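Sarkar Building, shared office floor – walk-through safety check

Date of check: July 9, 2019
Area: second floor, all rooms from the stairs to the kitchen
Previous check: February
Items marked: OK, Fix, or Watch

How to read this list: OK means I looked and found no problem. Fix means somebody must do something before the next check. Watch means it is acceptable now but I don't like it so much.

1. Exits and corridors

1.1 Main stair door opens fully and closes by itself. OK
Comment: the closer was adjusted after February and the door does not slam anymore.

1.2 Corridor free on the whole length. Fix
Comment: two boxes of printer paper stand beside the meeting room door. They were moved while I was still writing this line, but the same thing was written in February, so I leave it as Fix. Paper belongs in the store room, on the low shelf.

1.3 Exit signs lighted. OK, except the one by the kitchen. Fix
Comment: it blinks. Please order the same type as the others, because the Brutum replacement we tried last time has a different bracket and it hangs crooked.

1.4 Rear exit can be opened without key. OK

2. Fire equipment

2.1 Extinguishers in place, 4 pieces. OK
Comment: the seals are not broken and the needles are in the green part. The tag on the one in the copy room is hard to read. I have written it again with a marker, but a new tag would be better.

2.2 Extinguisher by the kitchen reachable. Watch
Comment: the coat stand is creeping toward it again. With summer jackets it is no problem, but in winter it will be covered.

2.3 Smoke detectors tested by button. OK
Comment: all 7 made sound. The one in the small room is weaker than the others – I could hear it in the corridor, but not with the door closed.

3. Electrical

3.1 Cables not crossing where people walk. Fix
Comment: at the window desks one extension cord goes over the floor to the fan. It needs a cable cover, or the fan should move to the other side where there is a free outlet.

3.2 No extension cord plugged into another extension cord. Fix
Comment: found one, under the desk by the pillar. I unplugged the second one and left a note.

3.3 Kettle and microwave have their own outlets. OK

3.4 Electrical panel door closed and labeled. OK
Comment: label 1325 is the one for our floor. The old label under it can be peeled off, as it only confuses the electrician.

4. Desks, tables and shelves

4.1 Tall shelves fixed to the wall. Watch
Comment: the Stitivier shelf in the archive has both brackets, but one screw turns freely in the wall. The shelf does not move when I push it. Still, I would like a longer screw and a proper plug.

4.2 Nothing heavy stored above head height. OK

4.3 Table tops smooth, no splinters or sharp corners. OK
Comment: I passed my hand with a cloth along all edges. Knots in the wood are to be checked too, since they can crack when the heating is on.

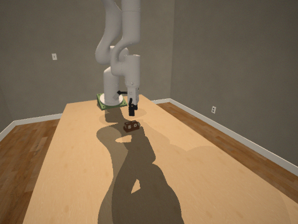

4.4 Table legs tight, table does not rock. Watch
Comment: one meeting table rocks a little on the corner near the door. A folded paper is under the leg. Please replace it with a felt pad, the paper comes out each time the floor is cleaned.

4.5 Chairs in good condition. Fix
Comment: one chair with cracked base, taken away and marked "do not use". Do not bring it back for visitors.

5. Kitchen and washroom

5.1 Floor dry, mat flat. OK

5.2 First aid box complete. Fix
Comment: the burn gel is expired and there is only one pair of gloves. The plasters are fine, as the box of 100 was opened only recently.

5.3 Cleaning products closed and in the lower cabinet. OK
Comment: one bottle had no label. I emptied it. Please don't pour products from one bottle to another, even if the bottle looks clean.

5.4 Hot water not too hot. Watch
Comment: left tap is warmer than the right one. Tamayo should look at the mixer on their next service visit.

6. To do before next check

Kitchen exit sign – order and replace.
Cable cover for window desks.
Burn gel and gloves.
Longer screw for archive shelf.
Felt pad for meeting table.
New tag for copy room extinguisher.

Please write the day beside each point when it is finished and leave the sheet in the blue folder at the reception.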